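Is a paid tipping model worth it for handball totals?

Posted in Betting and Odds

I follow a European handball league most people here have never heard of and I've been having small bets on the totals (over/under on combined goals) since September. A site called Janent keeps turning up in my feed offering picks from a model that "plays out every match" thousands of times and gives you a grade for each one. They want $45 a month. The free preview had Sallevholm v Bradov going well over the line, and it did, but one match doesn't prove much to me.

My bank for the season is $300 and I bet $10 a go. Has anyone paid for one of these and kept proper records? I don't want screenshots of one big weekend. I also can't work out how a model is meant to know about injuries in a league where the clubs barely put out a team list.

cornerthrow

Do the sum on the fee first. $45 a month against a $300 bank is 15 per cent of everything you've got, gone before a ball is thrown. At $10 a bet you'd need to be $45 up every month to get back to nothing, and I've not met a punter who does that on totals at those stakes. Even if the model is good, it's priced for someone betting a lot more than you.

Then ask them for their full record, with the line and the price at the time each pick went out. I asked a different outfit for this and got a graph with no numbers up the side. A grade means nothing if you can't see how the old grades went. The other trick to watch for is quoting the opening line. If the total opened at one number and had moved by 2 goals before members got the email, the pick they're bragging about isn't one you could have taken.

On injuries, my guess is the model doesn't know. It will be running on past scores and maybe shots, so when Vik leave their first-choice keeper at home the number won't budge until the bookie moves it. You might do better reading the local match reports through a translator. Slow work, but free.

If you still want to try it, write down every pick for a month without betting on any of them — including the ones you think look silly. Put the price you could really have got next to each. Then decide. And check whether the sub renews by itself, as plenty of them do and the cancel page can be hard to find.

leftbackline

I had Janent last season for a bit. Won some, lost some, cancelled. The emails came at 3 in the morning my time, so half the prices had shifted by breakfast. Wouldn't call it a scam but wouldn't pay again. Bradov games go over a lot anyway, you don't need a computer for that.

sevenmetres 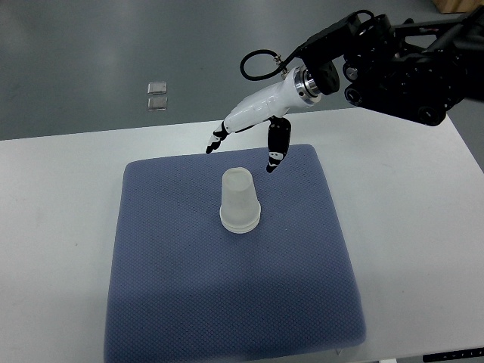 One more thing on the Bradov point, as I'd be careful with it. If everyone knows their games run high, so does the bookie, and the line will already be set high to suit. What matters is whether they beat the number they're given, and that's worth checking in your own records before you put another $10 on it.

leftbackline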